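Ratcombe Robotics Club Handbook
Section 9: Setting Up the Two-Arm Table for Lid Practice

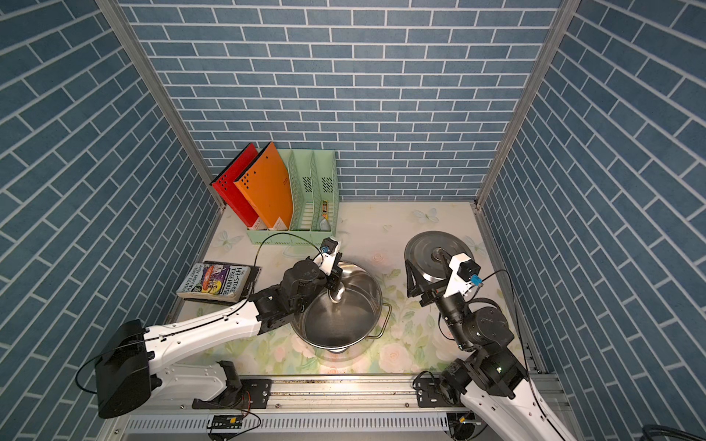
Welcome back! If you've worked through the wiring section, you already know how to bring the arms up safely, so we'll go straight to getting the table ready for a practice round. Take your time with this part. New members always want to rush to the driving (we did too), but a slow setup makes for a much happier afternoon.

Before you start, read the Kereama checklist taped inside the cupboard door and put on your safety glasses.

1. Check that both arms are powered off. Give each base a gentle wiggle with your hand, and if it moves at all, tighten the bolts before going any further.

2. Follow each gripper cable from one end to the other with your finger. You want enough slack for the arm to reach across the table, with no loop hanging where a pot handle could catch it.

3. Put the stockpot in the middle of the table, with the side handle pointing toward the right arm.

4. Power on the left arm, wait for it to settle, and then power on the right.

5. Open the Premville control program and set the speed to 200. Please leave it there for your first month, even if it feels terribly slow!

6. Bring the left gripper down over the lid knob and close it a little at a time. Once it has a good hold, lift gently and tilt the lid until it clears the rim.

7. Save the run under your team name and send both arms back to their rest positions.

CAUTION: Keep your hands, sleeves and hair outside the walls whenever either arm is powered. If a lid slips, let it fall. Press stop first and pick it up afterward.

Note: A steel lid is shiny, and the gripper cameras can be fussy about glare. Turning off the lamp nearest the table usually helps, and so does waiting until after 4 p.m., when the sun has left the windows.

Note: Teams going to the Plitthorpe meet in April need 100 saved runs to enter. Failed runs count too, so don't delete them, however embarrassing they are. Our club has over 1,193 on the shared drive already, and plenty of those end with a lid on the floor.

When you're finished, switch off the right arm first, then the left, and sign the logbook.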